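Washing Up for a Crowd: Your Questions Answered

By the Lilimthorpe Shared Kitchen
Updated June
5 minute read

We get a lovely number of messages from people hiring the kitchen at Lilimthorpe for the first time, and a good half of them are about the washing up. The cooking everybody seems to have in hand! So we've gathered the usual questions here, with the answers we generally find ourselves giving over the phone, and we hope they save you a bit of worry before your lunch or party.

How much crockery do you have?

There are 44 full place settings in the tall cupboard, by which we mean a dinner plate, a side plate, a bowl, a mug and a glass. If you're expecting more than that you're very welcome to bring your own, or to ask our friends at Burnska, the hall down the hill, who will usually lend a crate or two if you give them a week's notice. Do please mark anything you bring from home. We have a whole shelf of orphaned serving spoons and we'd dearly love to see them go back to their families.

Can we put a cloth on the tables?

Of course you can. There are black cloths and white cloths in the bottom drawer, and they're included in the hire. The black ones are kinder if you're serving anything with beetroot or gravy in it, though they do show flour terribly. They come out of the drawer with creases in them however carefully we fold, and a quick go over with a damp hand helps more than you'd think.
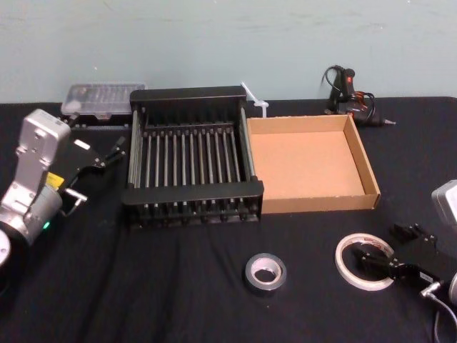
A black cloth on the table, creases and all.

Is there a dishwasher?

There is, but it's a small one and it takes its time, so most groups end up doing the bulk by hand and keeping the machine for glasses. If you do use it, scrape the plates well first and give the filter a rinse at the end. The tablets live under the sink in the blue tub.

What order should we wash things in?

Everyone's grandmother had a view on this, and ours said glasses first, then cutlery, then plates, then serving dishes, and the greasy roasting tins at the very end. Change the water as soon as it looks tired, which for a big lunch might mean four or five bowls. Put the cutlery to soak in a jug while you're clearing the tables and it practically does itself.

Do we have to dry everything?

Not at all, and if you've got the time we'd rather you let plates drain on their own, as a tea towel that has already done thirty plates isn't doing the next one any favours. Stand them on edge with a little gap between them so the air can get round. Bowls do best tipped well forward, and mugs upside down. Cutlery is the exception and does want drying, or it spots.

Where do the racks go when we're busy?

Anywhere flat, really. The draining board fills up in no time, so people often set a second rack on a side table with a folded towel underneath to catch the drips. We like the slatted sort, as the water runs straight through. If you take one of ours out of the kitchen, just pop it back by the sink before you leave.
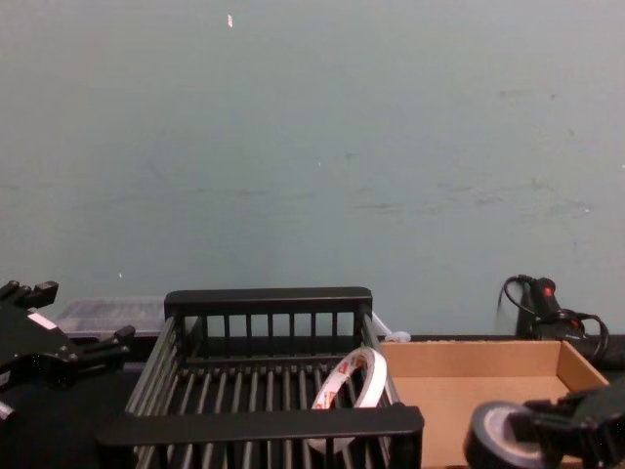 How do you keep the racks clean?

A soak in hot water with a good spoonful of bicarbonate of soda, half an hour or so, and then an old toothbrush along the slats. We do ours once a month. For chalky marks, warm white vinegar is very good, but rinse it off thoroughly or your next cup of tea will taste peculiar.

Which washing-up liquid should we bring?

None, it's provided! We buy it in big refill bottles and you'll find it by the taps. If anyone in your group has sensitive skin, do bring whatever suits them, and there are rubber gloves in three sizes on the hook behind the door.

What if we break something?

Please don't fret. Wrap the pieces in newspaper, put them in the general waste and leave us a note so that we can replace it.

Lilimthorpe Shared Kitchen. Bookings and questions: use the contact form or ring between 10am and 4pm.
© Lilimthorpe Shared Kitchen. All rights reserved.
Back to top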